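Glaskanne von der Kaffeemaschine entkalken und wieder klar kriegen

Geht mit jeder Glaskanne mit Kunststoffring und Griff, Glasbecher kann man gleich mitmachen. Arbeitszeit kurz, der Rest ist Warten. Platz auf dem Tisch schaffen, dann los.

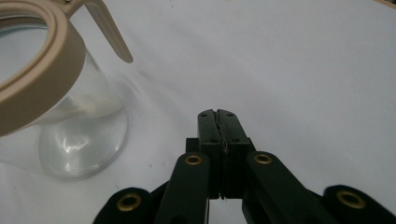
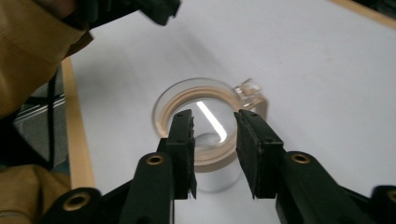
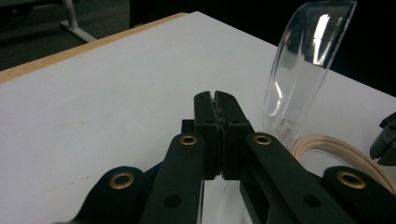
Was ihr braucht:
Zitronensäure (Pulver, Drogerie)
Spülmittel, das normale
Flaschenbürste, weich
alte Zahnbürste für den Kragen
zwei Geschirrtücher, eins davon fusselfrei
Reis, nur wenn der Boden richtig dicht ist

Schritt 1: Kanne leer machen, kurz ausspülen. Nur lauwarm! Glas direkt von der Heizplatte unters kalte Wasser = Sprung. Meine alte Kosine ist so gestorben, an einem Sonntagmorgen, ohne Ersatz im Haus.

Schritt 2: 3 Esslöffel Zitronensäure rein, mit kaltem bis lauwarmem Wasser auffüllen. Nicht kochend, sonst setzt sich Kalziumcitrat ab und das geht dann noch schlechter runter als der Kalk. Umrühren bis sich alles gelöst hat.

Schritt 3: 12 Stunden stehen lassen. Am besten über Nacht. Bei leichtem Schleier reicht auch weniger, einfach zwischendurch gucken.

Schritt 4: Jetzt der Kragen, also der Ring oben und der Griffansatz. Da sitzt der braune Kram, den man nie sieht. Zahnbürste, Tropfen Spülmittel, einmal rundrum, auch von unten. Lässt sich der Ring bei euch abschrauben, um so besser, bei der Rilero geht das, bei vielen anderen nicht. Nicht mit Gewalt dran ziehen.

Schritt 5: Ausschütten, mit der Bürste durch. Wenn am Boden noch was hängt: Handvoll Reis, Schluck Wasser, Spüli, schwenken. Dauert einen Moment. Reis danach ins Sieb und nicht in den Abfluss.

Schritt 6: Zweimal klar nachspülen, kopfüber auf das Tuch. Nach dem Abtropfen innen mit dem fusselfreien nachwischen, sonst hat man gleich wieder Flecken.

Bei Bechern genauso, nur kleinere Menge. Goldrand oder Dekor bitte nicht in die Säure legen.

Noch was: Essig geht auch, stinkt aber und ist für manche Dichtungen nix. Scheuermilch und Stahlwolle weglassen, die Kratzer bleiben und dann setzt sich der Kaffe erst recht fest.

Wie oft? Bei uns hartes Wasser, also einmal im Monat. Mit Filter seltner.

Stand 19.04.2024, Bethel Gebru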